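October, notebook, traffic light state work

Re-ran the signal relevance model on the Vanov drive set this morning. 2000 stills, all from the windshield camera, all within 100 m of a junction. Same weights as last time; the only change is the label rule Chrysanthi and I settled on: a light gets a state only if its lenses face the car. Housings turned sideways or away go in as "other", and pedestrian signals get their own class.

Result: 194 stills where the planner input would have been wrong. Michalis sorted them by hand. Most are conflicts between repeated heads for the same approach, where one head scores low and gets dropped, then comes back on the next still. The rest are pedestrian reds picked up as vehicle reds on the far side of a junction.

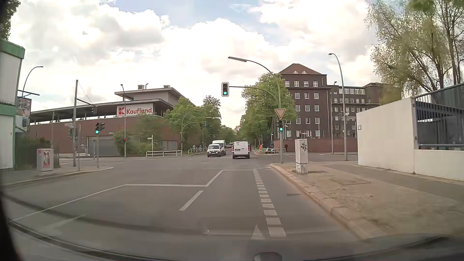
Severyn thinks the second group can be fixed with the map alone. I don't agree – the Draneo map has poles but no heading for the heads, so a far pole with a pedestrian signal looks the same as one without. He will try it anyway on a small subset.

Changed the grouping step so that heads on the same approach vote together, weighted by box height. Needs 2 agreeing heads before it overrides the previous state. Not tested on night drives yet.

To do: ask Thérèse for the raw exposure logs. Rerun with voting on, same split. Check whether "other" is swallowing small far heads.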